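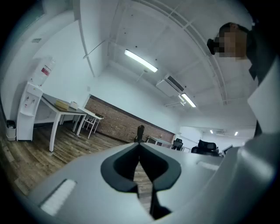 Saoirse Costello has run the alterations shop in Cotovdale for 10 years, and she still writes every order in a paper book. The current one stood at order 771 when we spoke in August 2020.

"Hems are most of it," she said. "Pants, then curtains, then more pants."

The shop closed in March and opened again with shorter hours. Costello now sees customers by appointment and keeps finished clothes for 56 days before she calls a second time.

She learned to sew from an aunt, Maeve Ó Conaill, who did piecework at home. "She made me unpick a zipper four times. I was nine. I cried, and then I did it right."

Wedding work has dropped off. Two brides moved their dates and left their dresses with her. "I told them not to worry about the fitting until they have a date," she said. "I'd only be doing it again."

She plans to raise the price of a plain hem in the fall.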